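Wrist camera frames too blurry for pose estimation while the arm is moving - fix in software?

Posted in Perception and Calibration

mossy_encoder

I have a tabletop arm with a small color camera mounted at the wrist, looking past the fingers. The job is simple: go over the table, find a book, estimate its pose, and hand that pose to the grasp planner. The planner is the Stultora package with mostly default settings. The perception node is mine, and it matches features on the cover against a reference scan.

When the arm is parked, the pose is fine. When the arm is sweeping, the matcher either returns nothing or returns a pose that jumps between frames. Over one long run I logged 3,145 frames and the matcher accepted almost 500 of them. Nearly all of the accepted ones came from the start and end of each sweep, where the arm is slow.

One frame from the middle of a sweep, straight from the camera topic with no processing:

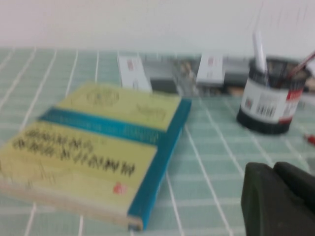

Does the planner need a new pose on every camera frame?

It needs one good pose before the grasp starts, and then maybe a correction on the way in. Between those, it can work from the last accepted pose as long as the object hasn't moved.

I know that much from the planner's docs, so I'm not tied to a high frame rate. What I don't know is how to decide which frames to throw away. In that frame the title on the cover is smeared past reading, and the grid on the table is smeared too, but I can still tell by eye where the teal band and the spine are. It seems wasteful to reject it outright.

Things I have tried:

Sharpening filter before feature extraction. More features, worse matches.

Lowering the match threshold. The pose node now publishes all the time and is wrong most of the time.

Deconvolution with a fixed kernel. It helped on a straight horizontal move and made everything else worse.

I would like to avoid new hardware. Exposure is on auto. Sweep speed is set in the motion config and I can change it, but the cycle time is already longer than I want.

slowroll_dan

Turn off auto exposure first. Indoors it will pick a long exposure, and no filter you add later gets the detail back. Set it by hand to the shortest time your noise level allows and raise the gain to match. Noisy frames match a lot better than smeared ones with most feature detectors. If the picture is too dark after that, add light. I know you said no hardware, but a desk lamp is cheap.

Do this before you touch the code, then log another run the same length and compare the accepted count. If you change five things at once you won't know which one did it.

Also check whether your camera is rolling shutter. If it is, you will get some skew on top of the blur during fast moves, and your pose will be off even on frames that look acceptable.

trq_limit

I agree with the exposure advice, but there is a software side to it as well, and it answers the part about which frames to keep.

You already know how fast the camera is moving. The joint states give you joint velocities, the Jacobian gives you the wrist velocity, and the hand-eye calibration moves that to the camera. With exposure time and a rough depth to the table you can predict how many pixels a point will travel while the shutter is open. Calculate that for every frame and attach it to the image as a quality value.

Then gate on it. I started with a limit of 4 pixels on our setup at the Falville lab and it has stayed there. Under the limit, run the full feature matcher. Over it, skip the matcher and let the tracker carry the last pose forward using the arm kinematics. Book on a table, nobody touching it: its pose in the base frame is constant, so all the tracker has to do is hold still and let its covariance grow slowly.

A few details that cost me time.

Use the joint states interpolated to the middle of the exposure, and don't just take the latest message. If the image timestamp is from when the driver received the frame, you have an unknown delay in there. Measure it. Swing the wrist back and forth over a fixed marker and find the time offset that makes the marker stay put in the base frame. Until that offset is right, even sharp frames will give you a pose that slides with arm motion, which may be part of the jumping you see.

Compute the blur at more than one point in the image. With a wrist camera tilted toward the table, near things smear more than far things for the same translation, and rotation changes the pattern again. I use the four corners of the predicted object box and take the worst.

Mask your gripper. The fingers move with the camera, so they stay in the same place in the image while everything else slides. A corner detector will happily pick features on the fingers, and those features look perfectly stable to anything that tracks from frame to frame. In the frame you posted they cover the lower right. A fixed mask is enough if the fingers stay at one opening. If they open and close, render the mask from the gripper joint.

As for using the blurred frames anyway, you can, with a coarser method. Big color regions survive blur when small texture doesn't. A yellow cover with a wide teal band is a good case for it. Segment by color, fit a quadrilateral, and you get a rough planar pose with a bias along the direction of motion. I would use that to decide where to stop and look, and I would not send it to the grasp planner. Be careful with the threshold, because your table is a pale mint green and your cover is a pale yellow-green. Key on the teal.

Last thing is the motion itself. Instead of one continuous sweep, plan a few viewpoints and slow down only at those. We tried this with the viewpoint sampler in Skoltberg and later with a hand-written list of poses. The hand-written list was easier to debug and worked about the same for a table this size. Set the dwell from the predicted blur value, so the arm moves on as soon as a frame passes the gate. On our cell the full cycle got shorter, as we stopped repeating sweeps that had found nothing.

mossy_encoder

Exposure is manual now and the acceptance rate is up. I haven't put in the blur gate yet. The timestamp offset was real, though - the driver stamps on receive, and I had been treating that as capture time. The gripper wasn't masked either. Will post the numbers when I have a full run.

grid_and_bear_it

Had same issue, switched to Troncoso driver and it went away. Not sure why. Might be the default exposure is shorter.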